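慢一点放下

一、桌布

我去上班的头一天，女儿把我送到楼下，在车里又问了一遍，妈你到底知不知道人家让你干什么。我说知道，教机器人端盘子。她说机器人怎么教，我说我哪里晓得，人家肯出钱让我去，总有人知道怎么教吧。她叹了口气，替我把围巾从包里拿出来又塞回去，说屋里冷气开得大，你记得披上。其实外头热得柏油路都发软，那天是2022年8月3日，星期三，我记得这样清楚，是因为胸牌背面印着发证日期，后来胸牌我一直没舍得还，现在还挂在厨房门后头，跟两把剪刀挂在一起。

公司叫Kondaseck，这名字我练了一个礼拜，出租车司机还是听不懂。我只好说，就是De Luca那栋楼，楼下有卖葱油饼的，他们就懂了。我在食堂干了大半辈子，打饭，收盘子，后来管过一阵子面点，退下来以后手闲得发慌，在家把橱柜里的碗一天翻两遍。介绍我去的是老食堂的一个同事，她自己去试过，嫌那个夹子勒手，干了三天就不去了，跟我说，你去，你有耐心，你连洗韭菜都一根一根洗。

说是夹子，公司里的人叫它Dida。我起先以为是哪国话，问带我的那个姑娘，她想了想说，好像就是它刚做出来的时候，合上会嘀嗒一声，大家叫着叫着就叫惯了，后来改了好几版，早就不响了，名字没改。我听了倒觉得亲切，家里从前有个座钟也是这样，钟摆坏了以后还叫它“当当”。

Dida拿在手里，前头伸出两片黑的指头，中间一条缝。你手上一使劲，缝就合拢，手一松，缝就张开。姑娘说，阿姨，您就当这是您的手，您怎么收拾桌子，就拿它怎么收拾桌子，别的不用管，它自己会记。我问记在哪里，她说记在Dater里，我又问Dater是个人还是个机器，她笑得蹲下去，说是个软件，在电脑里头，专管把您做的每一回收起来，编上号。

我就很认真地对着那台电脑点了个头，毕竟以后要麻烦人家的。

桌子是圆的，铺着格子桌布，这块桌布我第一眼就喜欢，颜色淡，软软地垂下去，像谁家早饭桌上现成搬来的。屋子别的地方都是办公室的样子，玻璃隔断，办公椅，只有这张桌子像是有人在那里过日子。姑娘说他们换过好几块桌布，后来选了格子的。我说选得好，格子的好洗，油点子不显。她说阿姨我们不是因为这个选的。那到底是因为哪个，她也没讲明白，讲了一串，我只听见“特征”两个字，我想那就是花样的意思，花样多，机器认得出来，跟小孩子认自己的枕头一样。

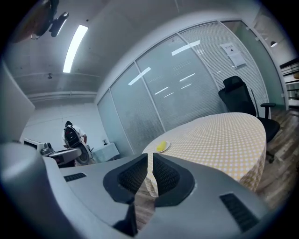 活儿听起来一点也不难。盘子在桌上，盘子里有东西，你走过去，用Dida把东西夹起来，放到旁边，再放回去，然后手退开，这叫一回。组长是个瘦高的小伙子，说话快，他在白板上写了个数，2000，说这一个动作咱们要攒够这么多回，您跟另外几位一起攒，不着急，做一回是一回。我看着那个数，想起食堂里蒸馒头，一天也不止这些，就说好。

头一回我就把盘子推到地上去了。

不是我笨，是那个Dida比手长出一截来，我心里想的是手的位置，它已经到了前头。好在盘子没碎，在地板上转了半天，大家都转过头来看，我脸烧得厉害。姑娘捡起盘子，拿袖子擦擦，说没事阿姨，这一回不算，咱们删掉。我问，机器人没看见吧？她说删了就没看见。我这才放下心来。你想，教人家的头一回就打翻盘子，往后它还怎么服你。

到了中午，我的虎口又酸又麻，拿筷子都发抖。组里的年轻人围着叫外卖，问我吃什么，我从包里掏出饭盒，红烧萝卜和半条鱼，他们就都凑过来闻。我这个人经不起人家凑过来闻，第二天就带了两个饭盒。

二、太快了

做了两个礼拜，我手顺了，一上午能做好多回，Dater里头我的编号一路往上蹿。另外几位都是年轻人，有的还在念书，他们戴着耳机做，一边做一边听人讲故事，我不行，我戴了耳机手就不听使唤。我喜欢跟它讲话。

一开始是小声讲的。我说，来，看好，先看盘子边，别看中间，中间最会骗人。又说，靠过去的时候别直着冲，斜一点，你直着冲谁都吓一跳。又说，夹住了先别动，掂一掂，你得知道它有多沉。我从前带学徒就是这么讲的，讲惯了，嘴比手还快。过了几天才想起来问姑娘，我讲的话它听得见吗？姑娘说听不见的，Dater只收画面和手的动作，声音没有收。

我说哦。

可是第二天我还是讲。你说怪不怪，明知道它听不见，不讲我手就没有数。后来我想通了，我讲的时候手自然就慢，该停的地方就停了，它虽然听不见，停在哪里它总看得见的。

麻烦就出在这个慢字上头。有一天组长把我叫到电脑跟前，屏幕上一条一条的线，他指给我看，说阿姨您看，这几条是别人的，这一条是您的。我看别人的线都像一座小山，上去，下来，干干净净。我那条在下来的地方拖了一个尾巴，拖得老长。

他说，您放东西的时候，为什么快到桌面了要停一下？

我说我没停啊。

他把我的画面放出来，我站在那里看，可不是停了。那块黄的快要落下去了，离盘子还有一张纸那么薄的一点空，它就不动了，悬着，悬了好一会儿，才轻轻落下去。落下去以后夹子也不马上松，还往下靠了靠，好像跟它说了句什么，然后才松开。

每一回都是这样，一回不落。他往前翻，往后翻，都有那个尾巴。

组长说，阿姨，这个停顿对任务来说没有用，东西不会摔坏，您直接放就行。别的人一回的工夫，您一回半都不到。他说得很客气，是个有教养的孩子，还给我倒了杯水。我说行，我改。

结果我改不掉。

我心里想着别停别停，手就僵了，夹起来就掉。连着掉了好几回，都删了。姑娘让我歇歇，我就坐到那把黑椅子上，看着格子桌布发呆。那桌布叫人盯久了，格子会自己浮起来，一浮一浮的，我就在那里头看见我婆婆的手了。

我刚嫁过去的时候，家里穷，一共没几只像样的碗，磕掉一只就少一只。我婆婆是个不骂人的人，她嫌我放碗响，也不说，就站在我旁边，等我碗要落桌的时候，伸一只手过来，垫在碗底下。碗落在她手心里，她再把手慢慢抽走。头几天我觉得她烦，后来我放碗的时候就会等她的手。再后来她不垫了，我还是等那么一下。她走了有二十来年了，那只手我倒天天都在等，自己都不晓得。

这些话我没有跟组长讲，人家要的是线，我跟人家讲婆婆干什么。我就跟姑娘讲了，一边讲一边给她剥橘子。姑娘听完半天不说话，把橘子一瓣一瓣排在纸巾上，问我，那阿姨，您后来给您女儿垫过手没有？

我说没有，她小时候用的是不锈钢碗。

她笑得橘子都喷出来了。

三、第709回

组里有一张大表，贴在进门的地方，谁做到第几回，用圆珠笔画一道。我的道道画到709那天，换了教法。

原来Dida是拿在手里的，人到哪里它到哪里，现在说要再加一种，叫遥控。人坐在一边，手上拿着一套东西，那一头的机械臂跟着你动，你抬它抬，你转它转。组长说，这样它用自己的胳膊走一遍，知道自己够得着够不着。我觉得很有道理，学写毛笔字也是这样，先看老师写，再让老师握着你的手写，握着手的时候才知道肘要往哪里抬。

我坐下来，深吸一口气，把手伸出去。那条胳膊在桌子那头也伸出去了，慢吞吞的，比我晚那么一点点。就晚一点点，你们没有弄过的人不知道那个滋味，好像对面坐着一个很听话、可是有点耳背的孩子，你说什么他都先歪一歪头。

我说，来，看盘子边。

胳膊过去了，去看盘子边。

我说，斜一点，斜一点，哎，对了。

屋子里几个年轻人都不作声了，把耳机摘下来看我。我也顾不上难为情，嘴里一直念着，掂一掂，掂一掂，好，起来，别慌，慢慢走，到了，到了。快落下去的时候，我的手照老样子停住了，那头的胳膊晚了一点点，也停住了。我们俩就隔着一张桌子，一块儿悬在那里。

我忽然有点想哭。真是没出息，一把年纪了，对着一条铁胳膊。

那天夜里我回去跟女儿讲，女儿在电话那头嚼东西，说妈你别是累着了吧，你这个班还要上多久。我说才画到709，早着呢。她说那你周末过来，我给你炖汤。我说你会炖什么汤，你连火都不会关小。她说那你来教我嘛，我就没有话讲了。

周末我真去了。她家的碗都是新买的，薄薄的一圈蓝边，好看得很，她从碗柜里拿出来往桌上一放，“当”的一声，我眼皮就跳一下。她放第二只的时候，我没忍住，把手伸过去垫在底下了。

碗落在我手心里，有点凉。女儿看看碗，又看看我，说妈你干什么，烫着你怎么办，等下盛了汤也这样啊？我说没盛汤呢。她说怪吓人的。可是后来盛了汤，她端过来，到桌边上，我看见她顿了一下。可能是汤太满了，怕洒，我没有问。

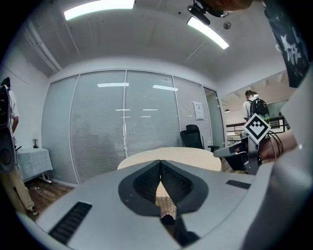

四、十月

天凉下来的时候，表上画到了1025。我一个人画的，别人画别人的，加在一起早就过了白板上那个数，组长又写了新的，我没有去看。年轻人里头有两个开学走了，又来了两个新的，姑娘忙不过来，就让我带新来的拿Dida。我教他们，别看中间，看盘子边。有个男孩子手特别重，夹什么都像夹仇人，我让他先空手去拿葱油饼，拿塑料袋里的，不许捏出油来。他拿了一个礼拜的饼，人胖了，手也轻了。

十月里有一天下雨，组长说晚点走，今天训出来一版，跑跑看。大家就都不走了，搬椅子的搬椅子，站着的站着。我把围巾披上，站在最后头，想想又往前挪了挪，我个子矮。

他们把桌布重新铺平。有一个角翘着，我过去用手掌抹了抹，抹了两下。组长在电脑那边按了什么，回头说，开始了，都别碰桌子。

胳膊动了。没有人拿着它，也没有人坐在那头，它自己动的。先往左边晃了一晃，像人睡醒了找拖鞋，然后才伸出去。我心里说，边，边，看边。它往盘子中间去了，我急得攥围巾，结果没夹着，指头在盘子上面空空地合了一下。有人“哎呀”了一声。它退回来，等了等，又去，这一回是斜着去的。

夹住了。

我旁边的姑娘一把抓住我的胳膊，抓得生疼。它夹着那块黄的起来，晃晃悠悠，往旁边走，走得一点也不好看，一抖一抖的，跟我头一天差不多。到了地方它往下落，落着落着，快挨着了，它停住了。

屋里静得只剩外头的雨。新来的那个男孩子小声问，卡住了吗？是不是卡住了？

没有人理他。它就那么悬着，悬得比我还久，久得组长都站起来了，手搭在桌沿上，看样子要去按停。我说，你等等它。话一出口自己也吓了一跳，我从来没有在组里这么大声说过话。组长看看我，手没有按下去。

后来它放下去了。指头没有马上松开，往下靠了一靠。

大家一起拍手，有人吹口哨，组长坐回去看屏幕，嘴里嘟囔，说这一下得修，这一下太费时间，回头把尾巴剪掉再训一版。他嘟囔完，抬头找我，脸有点红，说阿姨我不是那个意思。我说你剪你的，该剪就剪，工作归工作。我说的是真心话，我在食堂的时候也嫌学徒磨蹭，后头排着那么长的队呢。

不过那一版他没有删。这是姑娘后来告诉我的，说Dater里头给它单独建了一个文件夹，名字他起了好半天，最后就打了两个字，阿姨。

五、胸牌

我做到那年冬天，手腕犯了老毛病，医生让我歇着，我就歇了。走的那天我包了荠菜馄饨带去，用他们的电锅煮，煮得满屋子白汽，玻璃都糊住了。组长吃了三碗，说阿姨，手养好了再来，以后要教叠衣服。我说叠衣服我可快，他说真的吗，一脸不相信的样子。

胸牌该交回前台的，我在楼下站了一会儿，卖葱油饼的问我今天怎么不买，我说走了，不来了。他说哦，那送你一个，拿了饼装进袋子，递过来的时候手往上托了托，等我接稳了才松。我捧着饼上了车，坐过了两站才想起来胸牌还在脖子上。

女儿说要给人家寄回去，我说好，等有空。那是前年的事还是大前年的事，我也糊涂了。上个礼拜姑娘给我打电话，说她换了地方，还是做这一行，那边也有一张圆桌子，没有桌布，问我记不记得原来那块是在哪儿买的。我说我怎么会晓得，那又不是我买的。放下电话我去翻了翻柜子，底下倒是压着一块蓝格子的，洗过好多水了，软得很，不晓得尺寸对不对，我正打算拿出来量一量。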